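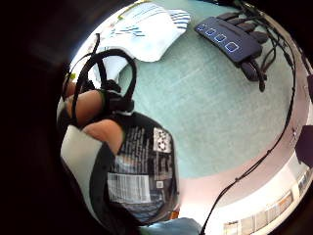 A glossy black package with a barcode sticker, on a mint-teal tabletop.

Jaltville retailer Mumevport relaunched its website on Sunday, and design agency Diltis is already calling it a triumph. The old site had 236 pages; the new one has 43. Project lead Jeanine Prins promises customers will "find everything faster". Perhaps. By 9 pm the search box was still returning blank results for returns and delivery costs, and Diltis would not say how many shoppers had tested it.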